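Condensation dripping off underside of corrugated metal ceiling

ridgeline_kd
Detached shop, metal roof over open purlins, no insulation on the roof deck. Underside of the sheeting is painted white. On cold mornings it drips along the purlin lines, worst over the north bay. Roof itself does not leak; I ran a hose on it for an hour and got nothing. Heat is a Retar propane unit, unvented. Options I have priced are closed-cell spray foam and a vinyl-faced blanket. Looking for reasons to pick one over the other.

tamarack44
Unvented propane is your moisture source. Burning a gallon of propane puts out close to a gallon of water as vapor. Fix the heater first. Then see what is left to insulate against.

ridgeline_kd
Understood, but it also dripped in October before I had lit it once.

pw_holloway
Then it is the slab or night sky cooling, or both. Tape a square of poly to the concrete on all four edges and leave it overnight. If the underside is wet in the morning you have no vapor barrier under the slab. Bare sheet metal can drop below air temperature on a clear night, so it will sweat even with ordinary humidity.

tamarack44
It can do both, but I would still not run that heater under foam. You would be tightening the building and keeping the water source.

gablevent
Two inches of closed cell, done. It bonds to the metal, so no air gets to the cold surface. I did mine with a Karnano kit and have not seen a drop in 2 winters.

pw_holloway
Disagree on foam as the default. You can't replace a single sheet afterward without tearing it out, and a roof leak will travel behind it and show up somewhere else. Blanket with a taped facing can be opened up. The seams have to be continuous, though. Most blanket failures I have looked at were at the laps and around beams.

gablevent
Taping around existing beams from a ladder is miserable work and the tape lets go. Foam goes around them without trouble.

ridgeline_kd
Beams and rails are my concern with the blanket too.
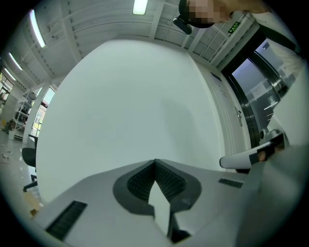
Ceiling from below, corrugated sheeting with beams and rails.

pw_holloway
With that much steel in the way, price rigid board between the members, edges sealed with canned foam. Slower, but you can take it down. Jatcombe had board at $329 a bundle in August.

tamarack44
Do the poly test before buying anything.

ridgeline_kd
Poly was wet underneath this morning. Sealing the slab and getting a quote on a vented heater. Leaning toward board.

Related threads
Slab sealer over old paint
Najjar ridge vent, worth it?
Frost on roof screws inside pole barn
Sizing a vented heater for 2000 sq ft
Purlin spacing and rigid board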